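Trosto Clock Oil, 20 ml bottle
Item 3855
In stock

I started selling this oil because I was fed up with people telling me to put kitchen oil or bike spray on their gran's mantel clock. Please don't! It goes sticky, it picks up fluff, and then the whole movement has to come apart. Trosto is thin, clear and hardly smells of anything, and I've used it on my own bench at Lundgate for years. One bottle lasts me ages (I'm fairly mean with it, mind you).

It comes with a long needle tip, so you can put a tiny drop right on the pivot and nowhere else. Wipe off anything that runs. If you can see a puddle, you've used far too much.
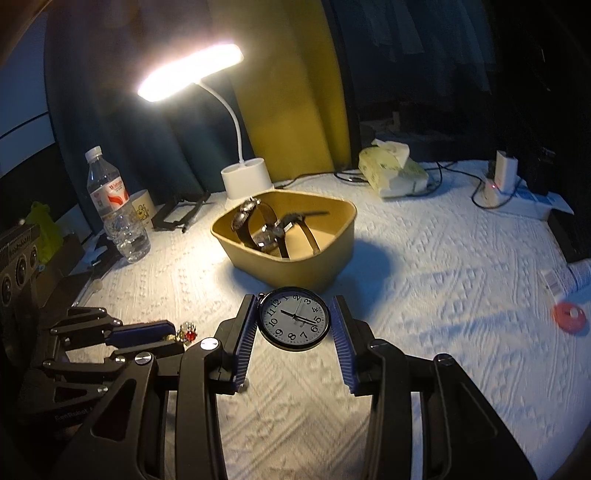 Mechanical clocks are what this oil is for, so wind-up alarms, wall clocks with a pendulum, carriage clocks and that sort of thing. I get asked a lot about battery ones and my answer is to leave them dry and swap the movement if it packs up. Do check the hands before you blame the oil, though! On a plain round dial with black hands and all the numbers from 1 to 12, it's easy to see if one hand is catching on the other as they pass, and a gentle bend sorts it.

I also do the 100 ml refill, and the Clenilo cleaning fluid if your clock is properly mucky. Clean first, oil after.

Postage is £3 however many bottles you have. Keep the cap on tight and store it upright in a drawer, away from sunlight.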